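Skinimeck Teach Kit
Section 6: Recording a task by remote control

Read Section 5 (Homing and Limits) first. The steps in this section assume that the arm has been homed and that the leader handle is paired with it.

6.1 Before you start

1. Clamp the base plate to the table and check both clamps by hand.
2. Clear the sweep area of anything that is not part of the task.
3. Set out the items the arm will handle. For bench work with tubes and dishes, keep everything on the far side of the table so the fingers can open fully before they approach.
4. Turn on the controller and wait for the steady green light.
5. Open the Sevadar app on the laptop and choose Teach > New Task.
6. Type a task name. Use letters, numbers and dashes only. Names with spaces will not export.

CAUTION: Use colored water for practice runs. Do not teach with hot, corrosive or infectious liquids.

6.2 Setting the start pose

Every demonstration in a task must begin from the same start pose. Move the leader handle slowly until the wrist view shows both fingers open and the work area between and beyond them. Hold still and press Save Pose. 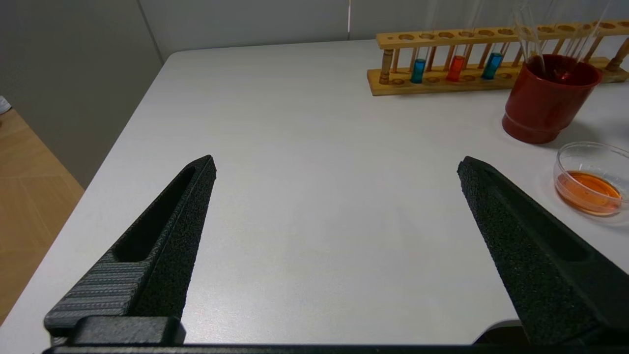
If the fingers drift closed after you save, the trigger spring is probably out of range. Run Trigger Calibration from the Tools menu and save the pose again. You do not need to delete the old one. The app keeps only the latest.

6.3 Recording a demonstration

1. Press Go to Start. The arm moves to the saved pose at low speed.
2. Take hold of the leader handle and squeeze the deadman bar.
3. Press the foot pedal once. You will hear one beep and recording begins.
4. Carry out the task at a steady pace. Pauses of over 3 seconds are trimmed on export.
5. Close the fingers with the trigger. Stop squeezing as soon as the item is held. Glass tubes crack easily under full grip force.
6. When the task is done, open the fingers, back away from the item and press the pedal again. Two beeps confirm the save.
7. Mark the demonstration Keep or Discard. The next one cannot be started until you choose.

Note: Releasing the deadman bar stops the arm where it is. The recording is closed and marked Discard.

Note: Move the items a little between demonstrations. A task taught with the rack in one fixed spot will usually fail when the rack is shifted.

6.4 How many to record

Eight kept demonstrations is the minimum the app will accept for training. Simple pick-and-place tasks can be tried at that number. Tasks that involve setting a tube into a hole need a good deal more, and 185 is the most a single task file can hold. After that, start a second file and join the two under Teach > Merge.

6.5 Problems

Wrist view is frozen. Unplug the camera cable at the controller end, wait until the icon turns gray, and plug it back in.

Arm lags behind the handle. Close other programs on the laptop. Do not use a wireless connection for teaching.

Pedal gives three beeps. The disk is full. Export and remove old tasks.

Section revised January 2024. Send corrections to Vandana Bhatia, Documentation.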